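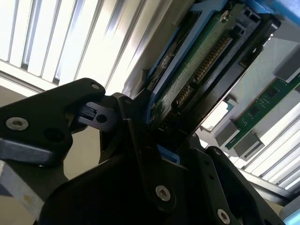

Le budget de la deuxième cellule de démontage passe en réunion d'achats au mois d'août, et les demandes doivent être chiffrées avant. Trois postes restent ouverts : les doigts de pince, les vis de rechange et les bacs de tri. Pour les doigts, le modèle à retenir doit pouvoir tenir un disque dur encore monté dans son support en plastique bleu, carte électronique apparente, à côté d'une barrette mémoire qu'il ne faut pas toucher. Trellier propose la paire à 198 euros, Broleo n'a pas encore répondu. Nous demandons 20 paires, réparties entre les deux cellules.

Le devis de Pinheiro pour les bacs s'élève à 2000 euros, livraison comprise. Il est valable 70 jours. Les disques de 3,5 pouces seront triés avec leur support ; le retrait des pièces bleues se fera à part, au poste manuel, et ne figure pas dans cette demande.
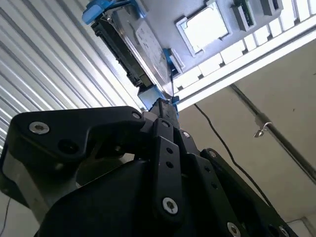
Ce qui reste à décider

Le contrat d'entretien de Millen arrive à échéance cette année. Les ateliers qui souhaitent y ajouter une pince l'indiquent sur le formulaire d'achat, ligne « maintenance ». Les vis seront commandées avec les doigts, sur le même bon.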